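Wulent 陶瓷坐便器使用与保养手册

第六节 用抹布擦洗坐便器

写在前面

前面几节讲的是安装、试水和水箱调节，如果您家的坐便器刚装好，请先把那几节看完，尤其是第21页关于密封胶养护的那段话，胶没有干透之前，底座周围是不能用湿布来回蹭的。这一节说的是装好以后的日子，一块布、一点清洁剂、一双手套，怎么把坐便器从上到下擦得干干净净。

我们知道，很多朋友一翻到“清洁”两个字就直接跳过去了，觉得擦马桶谁不会呀。我们自己最初也是这么想的，这一节原先只有短短的半页纸。后来 Müzeyyen Uçar 接手整理用户来信，她把信里问到的事情一条一条抄下来：抹布用什么样的，先擦哪里后擦哪里，座圈发黄能不能用漂白水泡，底座后面那一圈手伸不进去怎么办……抄着抄着，半页纸就不够用了。所以这一节写得细一些，也啰嗦一些，您可以挑自己用得上的看，已经有一套顺手办法的老主顾，看看注意事项就行。

本节适用于 Wulent 系列落地式坐便器，包括带普通盖板和缓降盖板的各个型号。带电加热座圈的型号，请同时参看附录2，先断电，再动手。

6.1 需要准备的东西

抹布。建议至少备两块，颜色一深一浅，浅色的擦水箱、盖板和座圈，深色的擦座圈以下的部位，也就是便池上沿、便池外壁和底座。为什么要分颜色呢？一家几口人轮流打扫的时候，谁也不用问谁，看颜色就知道哪块布该擦哪里。深蓝、墨绿、咖啡色都好，只要跟厨房用的不是一个颜色就可以。布料以柔软、吸水、不掉毛的为宜，旧棉T恤剪开锁个边也完全够用，我们编这本手册的时候，试用的抹布里头就有好几块是旧衣服改的，擦出来的效果一点也不比买的差。

清洁剂。请使用中性的浴室清洁剂或者稀释过的洗洁精。用洗洁精的话，取21毫升，兑进半盆温水里搅匀就好，泡沫多了反而要多擦好几遍。

喷瓶。用来装兑好的清洁液。请在瓶身上写清楚里面是什么，别嫌麻烦，贴一条胶带拿笔写上去就行。

手套。橡胶的、丁腈的都可以，长一点的更好。

长柄刷。便池里面、出水孔下面和排水口附近，还是刷子好用，抹布留给外面和上沿。

小水桶一只，装清水，漂洗抹布用。

旧牙刷一支。盖板铰链和底座螺栓盖周围的缝隙全靠它了。

干布一块。最后收尾用，千万别省掉这一块，陶瓷釉面上的水印子多半是自然晾干留下来的。

长柄夹或者取物夹（可选）。弯腰不方便、手腕使不上劲，或者单纯不愿意把手伸进便池的朋友，可以用夹子夹着抹布来擦，做法写在 6.4。

提示：金属丝球、百洁布粗糙的那一面、去污粉、砂纸，都请不要出现在这张单子上。釉面是很耐用的，可一旦磨出细纹，污垢就会往细纹里钻，之后越擦越难擦，您的功夫就白费了。

6.2 开始之前

1. 打开窗户或者排风扇，让空气流动起来。没有窗户的卫生间，请把门也敞开。

2. 把坐便器周围地上的东西挪开，垃圾桶、体重秤、垫子、没来得及拆完的纸箱，统统请到外面去。水箱盖上如果摆着香薰、绿植或者备用的卷纸，也一并拿下来。这一步最容易偷懒，我们都偷过懒，结果就是擦到一半碰翻了花盆，泥水流一地，得从头再来。

3. 地上有电线、延长线的，请收起来，或者挪到不会溅到水的地方。插线板绝对不可以留在打扫的区域里。

4. 冲一次水。

5. 戴上手套，把袖子卷高。手表和手链摘下来放到外头。

6. 家里有小孩子或者宠物的，请先安顿好。小朋友特别喜欢凑过来看大人擦马桶，还喜欢按冲水键，喷瓶也请放在他们够不着的高处。

注意：洁厕灵一类的酸性产品绝对不可以和含氯漂白水同时使用，前后脚接着用也不行，两样东西碰到一起会放出有毒的气体。如果您不确定上一次用的是什么，请先用大量清水冲洗，通风，再用中性清洁剂。这一条在整本手册里我们重复了好几遍，还会继续重复下去，请您多担待。

6.3 基本擦洗步骤

总的顺序记住八个字就够了：从上到下，从净到脏。

1. 合上盖板，在浅色抹布上喷少许清洁液，擦水箱的顶面和四周。冲水按钮是全家人碰得最多的地方，按钮四周那道细缝请用布角包住指尖，轻轻转一圈。注意是把清洁液喷在布上，别对着按钮直接喷，清洁液渗进按钮下面的机件里，时间长了会发涩。

2. 擦盖板的正面。顺着一个方向擦，擦到头，把布翻个面，再擦下一道。来回打圈也不是不行，只是容易把脏东西从这边带到那边。

3. 掀开盖板，擦盖板的背面和座圈的正面。座圈是塑料材质，请不要用酒精或者丙酮，也不要用漂白水长时间浸泡，表面会失去光泽，有时还会发黄。来信里问得最多的就是这件事，已经发黄的座圈是泡不回来的，更换座圈的订货编号在第158页的配件表里可以查到。

4. 把座圈也掀起来，擦座圈的背面。那几个小小的橡胶垫脚周围请用旧牙刷过一遍，垫脚松了的话顺手按回去，掉了的请不要凑合着用，座圈会晃，坐着也不舒服。

5. 用旧牙刷蘸清洁液刷盖板铰链。缓降型号的铰链里有阻尼，刷外面就好，不要往里面灌水，也不要为了刷得彻底去掰它。需要整个拆下盖板清洗的，请看第四节的快拆说明。

6. 从这一步起，换深色抹布。先擦便池的上沿，也就是座圈放下来以后盖住的那一圈。从正前方中间起头，先往左擦到铰链，再回到中间往右擦到铰链，布要贴着釉面走，手上的劲儿均匀一些就好，不必死命按。

7. 把抹布搭在上沿，半边在里半边在外，手隔着布捏住沿口往前移，里外两面就一起擦到了。这是 Cosimo Leone 教给我们的擦法，他在展厅里保养样品用的就是这一手，我们学会以后再也没有换过别的办法。

8. 便池里面用长柄刷。沿着出水孔下面刷一圈，再往下刷到排水口。刷完冲水，刷子就着干净的水涮一涮，架在座圈下面沥干。

9. 擦便池的外壁和底座。这一段弧度多，布要勤翻面，翻到没有干净的面了就放进水桶里漂洗、拧干，再接着擦。底座两侧的螺栓盖用旧牙刷轻轻刷一圈，别撬。

10. 底座后面和墙之间的窄缝，手进不去的，把抹布拧成长条，从一侧塞过去，另一侧接住，两手交替着拉几下，跟擦鞋跟的动作差不多。这个地方最会攒灰和头发，头一回擦的时候您可能会吓一跳，没关系的，家家都一样！

11. 换一盆清水，用漂洗干净、拧干的抹布把擦过清洁剂的地方全部过一遍，还是老规矩，浅色的管上头，深色的管下头。

12. 最后用干布收水，从水箱顶面一直收到底座。釉面这时候应该是滑溜溜的，用手背轻轻贴一下，不发黏就说明清洁剂过干净了；要是还发黏，请回到上一步再过一遍清水。

提示：盖板请敞着晾一会儿再合上，铰链那里的水汽散得快些。

6.4 用夹子夹着抹布擦

膝盖不好、腰不好的朋友，还有家里卫生间特别窄、蹲不下去的朋友，给我们写过不少信。我们后来把取物夹的用法单独列成一小节，大家可以照着试。夹子不挑牌子，只要夹口能合拢、夹得住一块湿布，手柄握着不累就可以。Flonberg 门店的顾问也可以帮您挑一把长短合适的，请带上您的身高和坐便器的型号去问。

1. 先把抹布拧到不滴水。湿透的布又重又滑，夹口容易脱。

2. 把抹布松松地抓成一团，捏住中间，让四个角自然垂下来。夹口咬住中间那一把，垂下来的部分就是用来擦的面。不要只夹一个角，一擦就会转圈，跟放风筝似的。

3. 轻轻抖一抖，确认夹牢了，再送到坐便器上方。

4. 站稳，两脚分开一些，鞋底要防滑。身体正对着坐便器，低头能看清便池上沿就行，不用把腰弯得很低。

5. 让布先落在靠近自己的前沿上，再带着它沿上沿慢慢移动。夹口离釉面留出一点空当，金属夹口尤其要小心，磕上去会留下黑印。

6. 习惯两只手一起干活的朋友可以用两把夹子，一把夹布，一把扶着座圈，或者在转弯的地方帮着把布接过去。刚开始会有点手忙脚乱，多练几回就顺了，心急不得。

7. 擦完一段，把夹子移到水桶上方再松开，让抹布直接落进桶里。
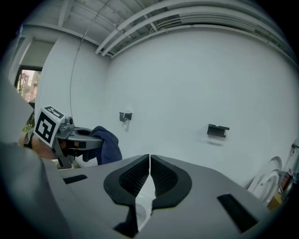
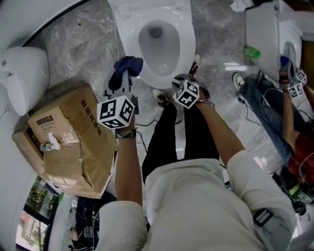
8. 全部擦完以后，夹口也要洗。用清洁液刷一遍，清水冲净，擦干，挂起来，夹口朝下。有弹簧的夹子请在松开的状态下收纳，老绷着劲儿，弹簧容易疲。

注意：用夹子擦洗时，请不要用夹口去捞便池里的异物，尤其是硬的、尖的东西。堵塞的处理方法请看第八节。

注意：夹子专用于坐便器，擦完请不要顺手拿去够厨房柜子顶上的东西。这句话看着好笑，可是真有人来信说夹子找不着了，最后在厨房里找到的。

6.5 同时保养几台坐便器

办公楼、民宿、幼儿园、展厅，一个地方有好几台坐便器的情况，擦法跟家里是一样的，安排上有几点小小的不同。

1. 请一台擦完再擦下一台，不要先把所有的水箱擦完，再回头擦所有的便池。看着好像省事，可是擦到后面就记不清哪一台换过布、哪一台没有，容易漏。

2. 每一台用一块新的深色抹布。用过的统一放进带盖的桶里，最后一起洗。

3. 清洁液不要随手搁在地上，放在推车或者架子上，瓶盖拧紧。纸箱受潮会塌，箱面上放瓶子也不稳当，请尽量避免。

4. 擦完的那一台，把盖板合上，算是个记号。等全部擦完、通风也通得差不多了，再统一打开晾。

5. 还没有接水的样品或者刚到货的坐便器，用微湿的布擦去浮灰就够了，便池里不要倒水，也不要倒清洁剂。搬动以前请确认里面是干的。

6. 大理石地面请特别当心，酸性清洁剂滴上去会把表面咬花，补救起来很费事。坐便器周围可以先铺一条旧毛巾，擦完连毛巾一起收走。

6.6 抹布怎么洗，怎么存

擦坐便器的布请单独洗，不要跟衣服和厨房的布混在一起。用热水加洗衣粉搓洗，漂清，拧干，展开晾在通风的地方，有太阳最好。柔顺剂就不要放了，放了以后布的吸水性会变差，擦完釉面上还有一层油乎乎的感觉。

布边开始掉线，或者洗过以后还有味道，就该换了。七月前后天气潮，布干得慢，请多备几块轮着用，半干不干的布不要团起来塞进柜子里。

Chu 清洁布的用户请注意，那一款布的包边不耐高温，水别太烫，洗涤方法以布上的洗标为准。

6.7 几个常见的情形

擦完以后还有一道水痕。多半是水质偏硬，干布收水收得晚了。用微湿的布再过一遍，马上擦干。痕迹比较顽固的，可以用稀释的白醋敷一小会儿，之后用清水彻底擦净。敷醋之前请确认近期没有用过漂白水，也别让醋流到大理石上。

釉面上有黑色或灰色的细线。常常是金属物品蹭上去的，皮带扣、夹口、水龙头扳手都有可能。用软布蘸一点牙膏，轻轻打圈，大多能去掉。去不掉的请停手，拍张照片寄给我们看看。

座圈擦完以后左右晃。请检查铰链下面的螺母，用手拧紧即可，不要上工具，塑料螺母拧过头会裂。

底座周围总是湿的，擦干了又湿。请先别急着怪抹布没拧干，关掉角阀，用干纸巾沿着底座一圈按一按，看看水从哪里来。如果水是从底座和地面之间渗出来的，请停止使用，联系安装师傅，这种情形靠擦是解决不了的。

盖板擦过以后下降变快了。阻尼里可能进了水，敞开盖板放一夜再试。第二天还是快，请按保修卡上的方式联系 Prerner 维修站，铰链在保修范围里。

清洁剂的气味散不掉。请检查地漏的水封，倒一杯清水进去，再继续通风。排风扇的滤网也顺便拆下来看一眼，积灰太厚的话风量会小很多，滤网的拆洗方法在第七节，连同卫生间其他五金件的保养一起讲。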